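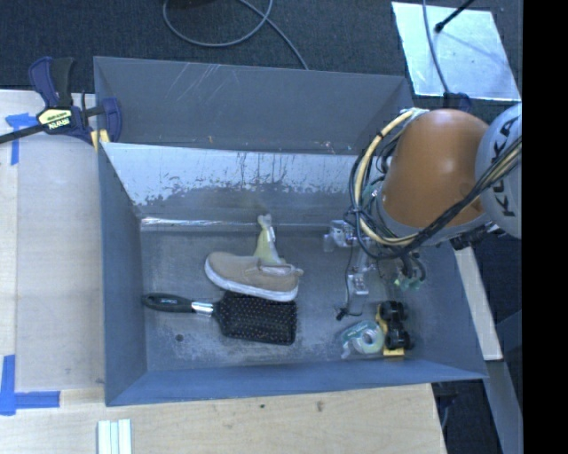
The gray bin with the shoe, the hairbrush, the tape and the toy truck or whatever it is.

I have been clearing the house since the spring and I said I would write up how the bin method went. I started it in a bad mood and kept it going because it was the first thing that worked.

The method came from Viorica Trajkovski, who lived across the hall from me when I was in my twenties and now lives in Medrano with two kids and a very tidy front room. She told me to stop sorting by room. Pick one container, put it somewhere you have to walk past, and throw in anything you find that is not where it lives. When you have a few things in it, deal with them. Don't wait until it's full. The last part was the part I got wrong for years. I had laundry baskets of stray stuff that went up to the attic in 2000 and came down with us to this house without ever being looked at.

She uses a wicker basket. I use a metal bin with sloping sides. The floor of it is scratched up and there is a small round hole in it, so pennies and hair ties get away from you if you're not careful. I like it anyway. The sides slope out, so you can see everything in it at once, and nothing can hide in a corner the way it does in a square box. It is also too heavy to carry around, and for me that is a plus. A container I can carry is a container I will put in a closet.

So, what was in it.

The shoe. It's a tan slip-on with a white sole, and it was by itself for weeks. I have strong feelings about single shoes. My rule used to be that a single shoe gets kept until the other one turns up, and under that rule I had five of them. Now a single shoe gets until the end of the month. This one made it. Its partner was behind the dryer, and I would not have looked there if the first one hadn't been sitting out where I had to see it every morning. They are comfortable shoes and I wear them to take the trash out and to drive.

The hairbrush. Black paddle brush, shiny silver collar where the handle meets the head. We had four brushes in the house and only two people who brush their hair. I have thick hair and a paddle brush is the only kind that gets through it, so this one stayed and two of the others went. If you are keeping a brush, clean it before you put it back. I pull out what I can with the end of a comb, then wash the pins in a bowl of warm water with a little shampoo, keep the handle out of the water, and lay it bristles down on a towel overnight. The first time I did it I soaked the whole thing and it dripped for two days.

The tape. I buy tape every December and lose it by New Year's. This is a clear and greenish dispenser with pale green tape on it, and I found it in the drawer with the dish towels. I have since found three more rolls. All the tape now lives in one shoebox in the hall closet with the scissors and the gift bags. Todor Mladenović, my brother-in-law, asked if he could have one and I gave him two.

The toy. It's yellow and black with big chunky wheels, and it belongs to my nephew, who left it here a while back. I texted his mother, Zorica, to ask if he missed it. She said he had not mentioned it once. I was told I could donate it, but I think a toy that size is worth keeping at the house for when he visits, because otherwise he plays with my measuring cups. It went on the low shelf by the back door with the coloring books.

The little yellow-green thing behind the shoe went in the bathroom cabinet.

That is one load. It took me longer to write this than to put everything away.

Some things I have changed since I started:

I don't put paper in the bin anymore. Paper needs its own pile. When I mixed the two, I would stop to read an old letter from the Traltau condo association and the rest of the load would sit there until bedtime.

I don't put in anything that belongs in the kitchen. Kitchen things are easy and I can walk them over right then. If I let them into the bin I end up with spatulas in it and have to go looking when I want to make eggs.

I keep a bag for donations hanging on the doorknob. When it gets full it goes straight to the car. The thrift store here takes drop-offs until four, and it does not take shoes with worn soles or anything with a cord.

I stopped asking everyone in the house about every object. If it is clearly mine, I decide. If it's clearly somebody else's, it goes on their bed. Nikola complained about this the first week. He came home to a bicycle pump, a belt and a library book on his pillow. He has been putting the pump back in the garage by himself ever since, so I plan to continue.

Vandana Katiyar wrote to me after the last post and asked if I write down what leaves the house. I did for a while, in a notebook. I quit after the first 200 things because the list had started to feel like homework. I know some people find it helps them keep going. For me it was enough to see the hall floor again.

The attic is next, and I am not looking forward to it. It's hot up there in August 2019 the same as every other summer, so I am leaving it until September and doing the linen closet first. I already know there are fitted sheets in there for a bed we sold. If anyone has a way to fold a fitted sheet that holds up for more than a day on the shelf, please leave it in the comments. I have tried the one where you tuck the corners into each other and I end up with a ball every time.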